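Meltley Family Lounge Gets Its Sofas, Small Chairs and a Lot of Pillows

November 14, 2023

The family lounge on the ground floor of the Meltley Library is furnished at last, and what a difference it makes to walk in and find places to sit!

The room had been closed since August, when the old carpet and the last of the mismatched office chairs were taken out. It measures 681 square feet, a good size for a branch as small as ours, and the plan from the start was to make it feel like a living room where grown-ups and little kids could both get comfortable. That meant real sofas, chairs low enough for a four-year-old to climb onto without help, and soft things to lean on.

Angelica Layug, the branch manager, put out a call for furniture at the end of the summer and got 228 replies. Plenty of those were kind offers of things that wouldn't fit through the door (one was a church pew), but the good finds kept coming. A family on Harms Street gave a sofa. The light blue children's chairs arrived from a preschool that was switching to benches, and Angelica says she said yes to them before she had even finished reading the message.

"They're sturdy, they're cheerful, and a kid can drag one over to wherever the story is happening," she said. "I wanted them the second I saw them."

The pillows have a story too. They came through the Turnonance swap shelf, where people leave household goods for anyone who can use them, and there are pink ones and a mint-green one, all with that bumpy, dimpled surface small hands can't seem to leave alone. The covers are the kind of thing a toddler will sit and pet for the whole length of a picture book.

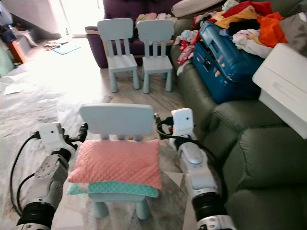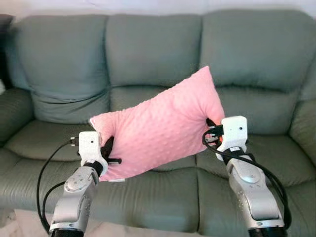

Pillows and seating in the family lounge at the Meltley Library.

Where the pillows should live is still being worked out. The three-seat green sofa has plump back cushions of its own, so there's a case for keeping the extra ones on the little chairs, where the seats are flat and hard. On the other hand, a pink pillow on all that soft green looks terrific, and several parents who peeked in this week said so. For now the pillows will go wherever people carry them, and everything gets put back at closing.

Amado Agbayani, who runs the Uder Readers story group, has been trying out arrangements all week. His favorite so far has the small chairs side by side with a sofa behind them, which lets a parent sit close without blocking anyone's view of the book. He has also asked for the patterned rug to stay exactly where it is, as a spot for the kids who would sooner be on the floor.

"We've been reading in the hallway next to the copier," he said. "The kids were great sports about it, but come on. Look at this room! I could stay in here all day."

Story group moves into the lounge right away, with room for 7 families at each session. Sign up at the front desk or call the branch. Outside of story time the lounge is open to anybody during regular library hours, and you don't need a card to come in and sit down. Covered drinks are fine. Snacks should stay at the tables by the entrance, please, especially anything with jam.

A few things are still on the wish list: a floor lamp, a low bookcase with rounded corners, and 4 more pillows if someone has them to spare. Washable covers are a big plus, and bright colors are very welcome. Donations can be left at the front desk with your name and a phone number so Angelica can call to say thanks.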